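My Visit to the Open Day in Hurnville

November 29, 2022

I slept badly on the night before, and in the morning I almost did not go. It rained, my one good umbrella was still at my sister's apartment, and the bus number 56 left the stop while I was running to it. So I stood there 8 minutes with wet socks and asked myself why I want to see an old button factory on a Tuesday.

But I had promised it to Wiebke Lindemann, and she does not forget promises. She was waiting at the gate of the Zarketti works with two rolls in a paper bag. One was cheese and the other was also cheese. I felt a little better already.

The factory stopped making buttons a long time ago and is now partly a museum and partly studios. Once in the year they open all the floors. You pay nothing, but you must write your name in a book at the entrance. I was visitor 719 of this year, and the man at the desk told me this number very seriously, so I said thank you.

We began on the ground floor with the presses. They are big and green and smell of oil, and one of them was running. The noise goes into your teeth. A boy in front of us started to cry, and then when it stopped he cried again because he wanted more. I understood him well. My own mood was the same since Sunday.

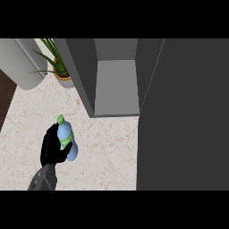 On the second floor is the sample room, and this was for me the best part. There are drawers up to the ceiling, with 3484 different buttons sewn on gray cards. The guide, Ro-un Jang, let us open any drawer we liked. She speaks softly and you have to stand close. I found a dark red one with a small leaf on it, and I am almost sure that my grandmother had the same on her winter coat. I used to turn them with my fingers in church when I was bored. I did not expect to think of her there and I had to look out of the window for a while. Wiebke was kind and read the labels on the other side of the room.

The studios on the top floor I liked less. It was crowded and warm, and a man wanted to explain me his whole life in front of his paintings. The coffee was from Liyanage, the bakery on the corner, and it was too strong, but the almond cake I would eat every day.

Then I lost my glove. I went down all the stairs again, asked at the desk, looked under the bench by the presses, and it was nowhere. It was from a pair I bought in Prarnwood last March, on a very nice weekend, and I was sadder about it than a person should be about a glove.

On the way home the bus was late but I had a seat at the front with the heater. Wiebke fell asleep on my shoulder. I am still tired now, and a bit sad, and my socks are hanging over the bathtub. If somebody finds a left glove, brown wool, with a small hole at the thumb, please write to me under this post.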